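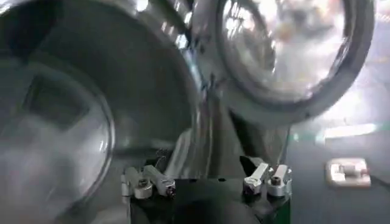 Erlinda Tiongson
Chapitre 6. Saisir des objets courbes et brillants
Texte revu le 2021-05-20

Dans les chapitres précédents, le bras du club a déplacé des cubes de bois, des boîtes en carton et des tubes rigides. Tous ces objets ont deux faces parallèles, une surface mate et une position stable sur la table. On ferme la pince, on soulève, on dépose. Les élèves qui ont terminé le projet du chapitre 5 savent déjà programmer cette suite et régler la vitesse d'approche.

Le présent chapitre aborde la vaisselle. Un saladier en inox pose trois difficultés d'un coup : sa paroi est courbe, son bord est poli et renvoie la lumière des plafonniers, et son intérieur paraît sombre à la caméra du poignet alors que le métal est clair. Un objet transparent est encore plus délicat. Vu de très près, il devient une tache laiteuse dont seul le rebord épais se distingue un peu. Dans les deux cas, un programme de détection qui cherche un contour net donnera des résultats irréguliers.

Le travail s'appuie sur l'épreuve « Cuisine » du concours Skovulari, à laquelle les clubs scolaires s'inscrivent au mois d'octobre. Le règlement attribue jusqu'à 1 000 points par équipe pour le rangement d'un plan de travail. Les objets ne sont pas connus à l'avance ; on sait seulement qu'il y aura au moins un récipient métallique et un couvercle. Une équipe qui ne sait saisir que des cubes n'ira pas loin dans cette épreuve.

Ce que vous devez savoir avant de commencer

Vous devez être capable de :
lire et enregistrer les images de la caméra du poignet ;
amener la pince à une position donnée sans toucher la table ;
ouvrir et fermer les doigts à une largeur choisie ;
arrêter le bras à tout moment, au clavier et au bouton rouge.

Si l'un de ces points n'est pas acquis, reprenez la section correspondante du chapitre 4.

6.1 Observer avec la caméra du poignet

La caméra du poignet se déplace avec la pince. Elle voit donc toujours les mêmes pièces au bas de l'image : la base noire et les supports de doigts en aluminium. Ces pièces ne bougent pas par rapport à l'objectif, et leurs arêtes restent assez nettes même quand le bras est en mouvement. Le reste de l'image, lui, peut devenir flou. Sur la photo d'ouverture, les têtes de deux vis se lisent sans peine sur les supports, tandis que le bord du saladier est étalé par le mouvement.

On tire de cette observation une règle simple pour trier les images. Si les supports sont nets et l'objet flou, il faut ralentir le bras ou l'arrêter avant la prise de vue. Si tout est flou, y compris les supports, il faut vérifier l'objectif, qui est peut-être sale ou mal réglé. L'équipe du club Marwat a perdu une séance entière à modifier son programme de détection avant de nettoyer la lentille avec un chiffon.

Les reflets demandent une autre méthode. Un reflet change de place quand la caméra bouge, alors que le bord de l'objet reste attaché à l'objet. En comparant deux images prises de deux positions voisines, bras immobile à chaque fois, on peut écarter une bonne partie des fausses arêtes. La surface de travail produit elle aussi des reflets : une bande claire sur un plan gris peut être prise pour une baguette ou une règle par un programme trop confiant.

6.2 Où saisir un saladier

Il y a deux solutions. La première consiste à écarter les doigts au maximum et à prendre le récipient par l'extérieur. Elle convient aux bols de petite taille et se révèle impossible dès que le diamètre dépasse l'ouverture de la pince. La seconde consiste à pincer la paroi, un doigt à l'intérieur et l'autre à l'extérieur. Elle fonctionne avec presque tous les diamètres, mais elle exige d'orienter la pince selon la courbure au point choisi.

Pour un grand saladier, nous retiendrons la seconde. Le poids se trouve alors entièrement d'un côté de la prise et le récipient a tendance à pivoter. Une bande de caoutchouc collée sur la face interne des doigts améliore beaucoup la tenue. Soulevez peu, déplacez lentement, et ne passez jamais au-dessus d'un autre objet.

Activité 1. Préparer la table

Matériel : le bras et sa pince, un saladier en métal, un couvercle transparent, deux petits objets au choix, du ruban adhésif de couleur.

Placez le saladier à portée du bras et marquez sa position au ruban. Posez les autres objets à côté, certains proches au point de se chevaucher dans l'image. Prenez 5 images, bras arrêté, puis recommencez avec le bras en mouvement lent. Classez-les ensuite en deux dossiers, exploitables et inexploitables, et notez dans le cahier de projet le critère que vous avez appliqué. Deux groupes qui classent la même série séparément comparent leurs dossiers avant de passer à la section 6.3.

Conservez toutes les images, y compris les mauvaises. Elles serviront à tester le programme de tri de l'activité 2, et le dossier technique remis au jury de Skovulari doit en contenir des extraits.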